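Plovell opens its sorting sessions to new operators

Released 5/5/22

I'm Yolanda Arango, I run the data side at Plovell, and I've been told a press release should sound more official than this. I tried. It was dreadful, so you're getting my version.

We're a small firm and we teach robot arms to pick things up and put them somewhere sensible. To do that we need examples, lots and lots of them, made by people steering the arms by hand while the system records every movement. From June we're taking on 14 new operators at our Tanasarn workshop, and I'm hugely excited about it!

You don't need to know a thing about robots. Our best operator so far came to us from a bakery (she's quick, she's patient, and she doesn't mind doing the same pick all over again). Shifts are four hours with a proper break in the middle, and we pay for your training days as well - I fought for that one.

The project is called Purusden. It's all about sorting everyday objects between open containers, the sort of job a person does without looking and an arm finds really quite hard. Each operator records 40 examples in a shift, and we keep the clumsy ones too. If you fumble a pick and then recover, please don't delete it! The learning system needs to see how a person gets out of trouble, and for a long time we threw those away, which I still grumble about.

Mayuree Duangkaew looks after the benches and decides what goes in the bins each morning. She likes awkward shapes. Bottles and tubs are fair enough, but she'll also hand you something tall and lopsided that won't sit straight, and then she'll go and put the kettle on.

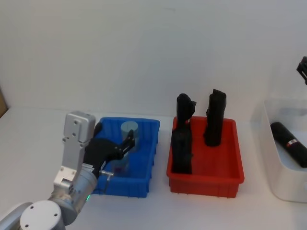
Getting the fingers down past the wall of a bin takes a bit of practice, and most people come in too fast on their first day. I certainly did. We start everyone on single picks and only move on to longer runs once they're happy with the controls.

Our partners at Flandalitz will be training their own model on the same recordings, and we'll compare notes after 8 weeks.

Applications are open now through the Plovell website, or you can ring the workshop and ask for Mayuree or me. Reporters are welcome to come and have a go on the arms, just give us 2 days' notice so we can keep a bench free.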